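Riders wanted: help us test the Pendard chain lubricant through winter and spring

Posted 7 November 2023

Fluvico is a small maker of bicycle care products, based on the industrial estate at Serkley, and we are looking for 17 everyday cyclists to ride with our new chain lubricant and tell us what they think of it. We have had Pendard on our own bikes since the first batches were mixed, and we're rather fond of it by now, but we made the stuff and so we're hardly the best people to ask! What we need is a good mixture of riders who will put it on, go out in whatever the weather is doing, and write to us frankly afterwards.

You don't have to be fast, and you certainly don't have to be a mechanic. Commuters are very welcome, as are people who tow children to nursery, club riders, tourers, and anyone whose bike lives in a damp shed and gets less attention than it deserves. We would especially like to hear from people who ride on gritty lanes or canal paths, where a chain has a hard life of it.

What you would be doing

The trial runs until the end of May. Over that time we ask each rider to cover at least 900 miles, which is not a great deal if you ride to work but does want some thought if you only go out for pleasure, so please be realistic with yourself before you apply. We'll send you a new chain in your size, two bottles of Pendard, a degreaser and a simple wear gauge. You fit the chain (or have your local shop do it, and we'll pay them), clean off the factory grease, and then keep a short diary of your miles, the weather and each time you put more lubricant on.

Once a month there is a form to fill in, with a few questions about noise, shifting and how mucky your hands and trousers got. At the end you post the chain back to us and we measure it here in the workshop.

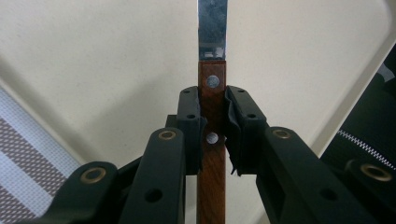 What we offer

Every rider who finishes the trial receives £900, paid in two halves, and keeps the gauge and whatever is left in the bottles. Postage both ways is on us. You'll also be invited to Serkley for the closing day, when we go through the results together over a long lunch - our last trial covered 1,917 rides between all the testers, and the talk went on well into the evening.

Who can apply

You should be 18 or over, live in the UK, and have a bike with a derailleur and a chain of eight speeds or more. Electric bikes are fine if the motor is on the crank, and we'd be glad of two or three. We can't take belt drives this time, or bikes with a full chain case, much as we like them. If you rode in our Cifuentes grease trial you are welcome to apply again.

How to apply

Write to the trials desk through the contact page on our website, with "Pendard riders" as the subject. Tell us what you ride, where you usually go, how many miles you do in an ordinary winter month and what you put on your chain at present. A few lines will do, though we do enjoy the long letters. We reply to everyone, and places will be offered as soon as we've read them all.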